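4.2 Glossary upkeep between client and supplier

One of the most pleasing results of the study concerns glossaries, and we did not see it coming.

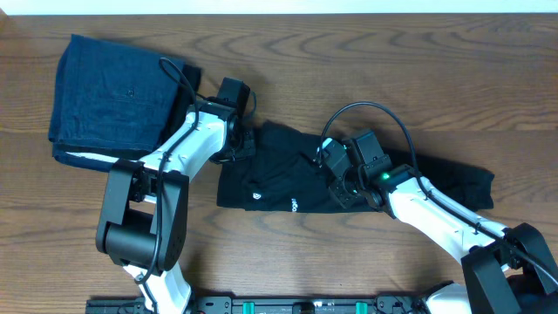 Figure 4. Tabletop with folded dark blue jeans at the upper left.

When the Sunari trial began, its shared term list held 2000 entries, and nearly 8 in every hundred clashed with wording already used in the client's own manuals. Danylo Pasichnyk, who led the trial, asked translators to flag a clash the moment they met one, and gave the client's product staff two working days to answer. They answered much faster than that! By July the queries had turned into proper conversations, with engineers suggesting better source wording as well.

The Ghauri trial kept the older routine, in which queries were gathered up and sent with the finished job. Its translators were every bit as skilled, yet the same questions came back job after job. We find this contrast very exciting, and would love to see it tested with smaller language pairs. Section 4.3 turns to review times in both trials.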